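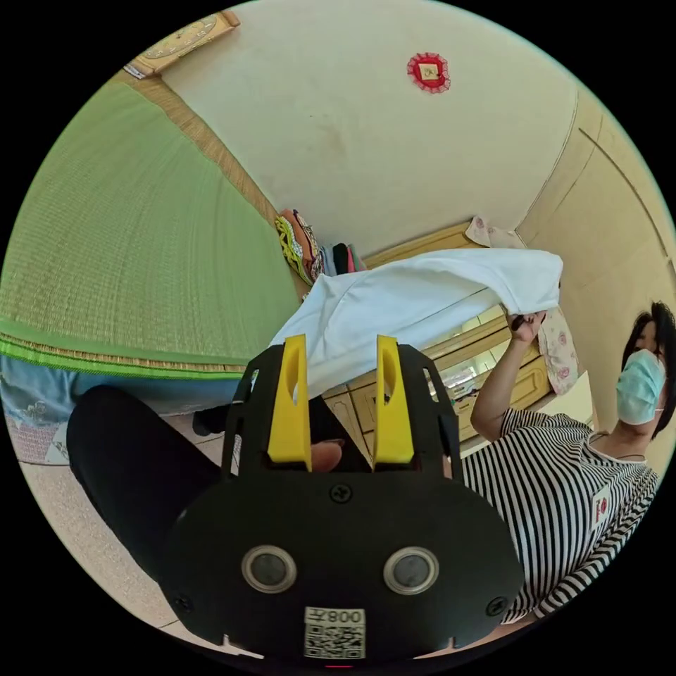 Label 008, with its QR code.

Wilorham wants online marketplaces to check who their sellers are before a listing goes live. The draft rules were published on 25/07/2023 and would apply to any site with more than 1000 active sellers.

Under the draft, a marketplace would have to confirm a seller's name and address, keep the record for 12 months after the account closes, and take down a reported listing within 2 working days. Fines would be set per listing - up to 60 credits for a first breach. Sites that only host classified ads are left out for now.

Merkex, the largest marketplace in the region, already asks business sellers for this information but not private ones. Its smaller rival Skyrme asks for an email address and nothing else. Neither has said how it would handle existing accounts, and the draft is silent on that as well. 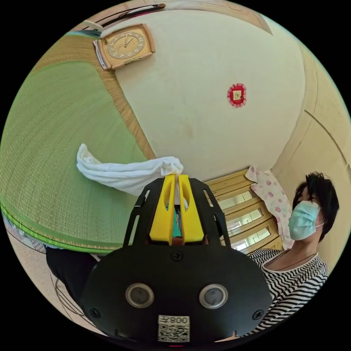
Tincuța Gavrilă wrote in to say the address check worries her more than the fines. She sells used books from home and does not want her street name sitting on a server for a year after she quits.

The draft does not say how the records must be stored. Written comments go to the trade office in Plorport, by mail or through its website. If the rules pass unchanged they take effect in January.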